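About Skulow Finishes

Skulow Finishes formulates and supplies interior wall coatings for commercial buildings. The company operates from a single site in Palalell, where mixing, testing and dispatch are carried out under one roof. Our customers are painting contractors, property managers and building supply stores.

The Hesex line covers flat, matte and eggshell paints for drywall, plaster and masonry. Each batch is checked for viscosity, hiding power and color before release. Retained samples are kept on file for 8 years and can be retested at the customer's request – quote the batch number from the lid.

Soler is our primer range. It is designed for use under deep colors, where a white base coat tends to show through at cut lines and corners. A gray-tinted version is stocked as item 1721. Other tints are made to order, with a minimum of 80 gallons per tint.

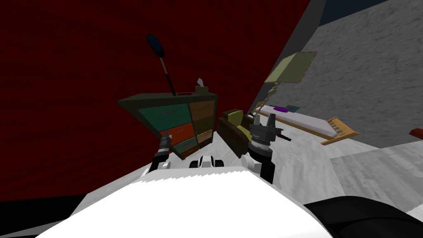 Deep red and pale gray walls in a computer-rendered interior.

Color matching is done from a physical sample. Screen values are accepted as a starting point only, as displays vary and a rendered surface does not carry sheen data. Send a flat, clean piece at least two inches square. A drawdown card is returned for approval before production begins.

Safety data sheets and application guides are available for all current products. Guides list surface preparation, spread rate, recoat time and cleanup. Discontinued products remain supported until May 2026 – after that date, sheets are supplied on written request.

Page last revised 2021-09-09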